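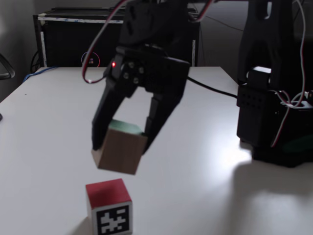
Wooden blocks are back at Festhorpe, and I went a little overboard

October 27, 2025
By Hemi Tuhiwai

Print | E-mail

I went into Festhorpe on Saddler Street for a birthday card and came out with a sack of wooden blocks so heavy I had to put it down twice on the way to the car. No card, either. I had to go back for the card.

If you grew up in this town you probably know the store, or at least you know the window, with the dollhouse that never gets sold and the kites hung up all winter. What you may have missed (I sure did) is that it quit carrying plain wooden blocks years ago. The old supplier shut down, the plastic sets were cheaper, and after a while people stopped asking. Now they're back in a big way. The store has taken in 3,000 loose blocks from Lundeck, the mill out past the fairgrounds, and you buy them by the scoop, like candy!

The blocks are cut from the short ends left over when Lundeck makes stair parts, mostly beech with some maple mixed in. They get sanded at the mill, and then a few of the shapes go over to Farooqui, the sign painters by the depot, for a bit of color. I asked at the counter why they don't paint the whole block and was told kids like to see the wood, which sounded right to me, and also that paint costs money, which sounded even more right.

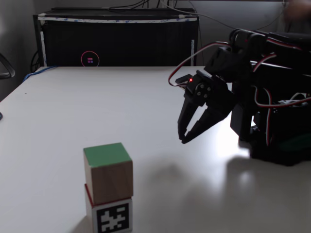
A scoop is five dollars and the scoop is a generous one. There are arches and half-rounds and long flat planks too, but those are in a separate bin and go by the piece, and the arches were almost gone when I was there. A woman ahead of me had her whole arm in that bin up to the shoulder. I've never felt so close to a stranger.

I do have opinions about blocks, it so happens. My brother and I had a set that came down from our grandfather, and every one of them had a chewed corner from some cousin or other, and we built the same castle for what must have been four years running. Then one summer they went to a yard sale and that was that. I brought my sack home and dumped it on the rug meaning to sort out a present for my nephew, and the next thing I knew it was dark out and I hadn't eaten. He'll get most of them. 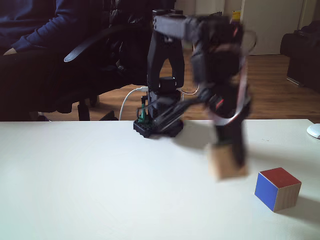
A light wooden cube just above the tabletop.

Festhorpe is also starting a building hour for little ones, mornings before the store opens, in the back where the train table used to be. It's free, and you don't have to buy a thing. Grown-ups have to stay, and from what I heard at the counter the grown-ups are the ones who won't leave. There's a sign-up sheet next to the register, and they'd like you to leave strollers on the porch because the aisle back there is really tight.

The blocks will be out until they're gone. Lundeck says it can cut another batch in the spring if there's enough scrap, but that depends on how many people want new stairs, so I wouldn't count on it. If you want arches, go soon, and go early in the day.

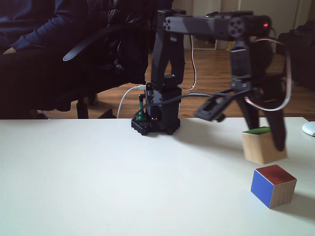 ALSO DOWNTOWN

The Distinine bakery is closed while its new oven goes in. The sign on the door says the work will be done before the end of October, and I'm choosing to believe it, because I've been eating supermarket rye and it's a sad business. The coffee window on the alley side is still open mornings, cash only.

Parking behind the depot is down to one row while the drain gets fixed. You can still get in from the Saddler Street side, but don't try it in anything long. I watched a bread truck back out of there and it took the poor guy most of my lunch break.

Print | E-mail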